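Clurport council member wants written answers within a month

The town council in Clurport has 81 questions on its list that did not receive an answer.
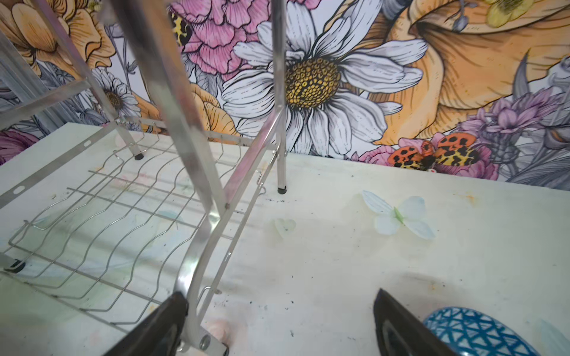
Too many of them are about simple matters, the council member for the Tudasgate ward told me, and a resident can't understand why a simple matter must wait from one August until the next.

We met on Friday in the small office that the members share on the second floor of the town hall. The member agreed to speak on the condition that I print the ward and not the name, as the rule on written questions comes to a vote soon and the group has not yet decided its position.

"When I was elected, I believed that a question is the smallest tool we have," the member said. "You write it, you hand it in, and the administration answers. In my first year I handed in nine. I got back 2 answers, and one of them was a copy of a press release."

The present rule says that the administration shall answer "in due time." The proposal from Tudasgate would change these words to 30 days, with one extension if the department explains in writing what is missing. Answers would be printed in the council minutes, also when the member who asked has left office.

I asked if the departments have enough people for this. The member thought for a while before answering.

"It is a fair objection. The clerk's office is small and I don't want to make their life harder. But look at what we ask. I asked how much was paid to Lahtinen for the repair of the ferry ramp. The invoice exists, somebody signed it. To find it can't take half a year."

The ferry ramp is a sore subject in Tudasgate. It was closed for most of the winter, and people who work on the other side had to drive by the Festedberg road. A petition to have the contract made public collected 811 signatures, of which 456 came from the ward itself. The petition was received by the council and sent to the administration, and there it still is.

"People stop me at the bus stop and ask what happened with their paper," the member said. "I must tell them that I asked also, and that I am waiting like them."

Some colleagues in the majority say that the proposal is made to embarrass the mayor before the budget. The member does not accept this.

"We had the same problem under the last mayor, and he was from my own party. I complained then too, maybe not so loudly. That part of the criticism I can take."

There is one point where the member is ready to give way. If the majority wants 45 days in place of 30, Tudasgate will vote for it. An open date, on the other hand, is out of the question.

The proposal is on the agenda for the next regular meeting, which starts at seven in the evening and is open to the public. Residents who wish to speak must sign up with the clerk before noon the same day.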